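18 Feb 2023

Bench day on the Tremblay cell. Started at nine and left the heating off until the cabinet had been vacuumed, as the filter mat on the controller was grey right through. Replaced it with the last one in the drawer. More on order from Panilton, who still quote by fax number.

The complaint carried over from December is that the jaws drift off centre after a long run. The arm repeats well enough. I put the dial gauge against the flange and ran the same approach over and over from the park position, and the needle came back to the same mark each time. So the error is below the flange, in the gripper or its mount.

Took the gripper off. Two of the mounting screws were under torque and one had no thread lock on it at all, only the dried remains in the hole. Cleaned all of them, fresh medium-strength compound, tightened in a cross pattern in two passes. The dowel is a good fit and shows no wear. I had expected to find it loose and had a new one turned up ready, so that goes in the tin.

Finger carriages next. The left one had a tight spot roughly a third of the way through its stroke. Old grease had gone to brown wax at the back of the rail, where the wiper does not reach. Flushed it, wiped it, ran it dry by hand, then a thin film of the light grease. The heavy stuff in the red tub is for the arm joints and should never have gone in here. I have written this on the tub.

Reset the finger zero with the 4 mm block. Closed at low force, let it settle, stored the value, opened, closed again and checked with feelers on both sides. Even at the tips, slightly open at the root on the right. That is within what the Primstead sheet allows, though I would like it better. Next time the fingers are off I shall lap the seat.

After lunch, wrist camera. It had to be set again after the gripper came off, because the bracket shares two of the screws. The check I use is a soft item on the wooden top, brought up between the open fingers. Cloth is less forgiving than a block: if the centre is out, one finger pushes the folds aside before the other arrives. I used the pale green piece.
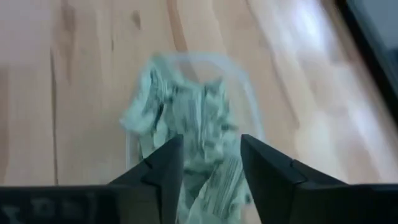 Plillwood rang in the middle of this and the view there was that I should stop trimming the camera by eye and do the full calibration with the printed board, every time the bracket is disturbed, no exceptions. Fair in principle. The full routine takes most of an afternoon and the board has a crease in it. I said I would do it once a new board is mounted on something flat, and we left it at that.

What I did do was shorten the exposure. Frames taken on the move have been smearing badly and glare off the wood washes out part of the view. Shorter exposure will need more light, and more light will make the glare worse, so the lamp wants moving first. Dropped the approach speed as a stopgap — it costs cycle time but the stills are easier to judge.

Cable check last. The camera lead rubs on the elbow cover when joint 3 is well round. Outer sheath polished but not through. Slackened the clip, gave it a longer loop, and put spiral wrap over the rubbed part. Ran the joint end to end at slow speed with a hand on the stop.

To do:
Lamp bracket, move away from the window side.
Order dowels, no hurry.
New calibration board on glass or thick ply.
Log the finger zero again after a full week of running, same block, cold start.

Shut down at half four. Backup of the controller settings is on the blue stick, old one kept.

9 shares · 3 comments

tightspot
Same brown wax in ours. Worth pulling the wipers while you are in there, they go hard and then do nothing.

benchend
What torque did you settle on for the mount screws? My sheet and the label on the gripper disagree.

tightspot
Go by the label. The sheet is for the older flange.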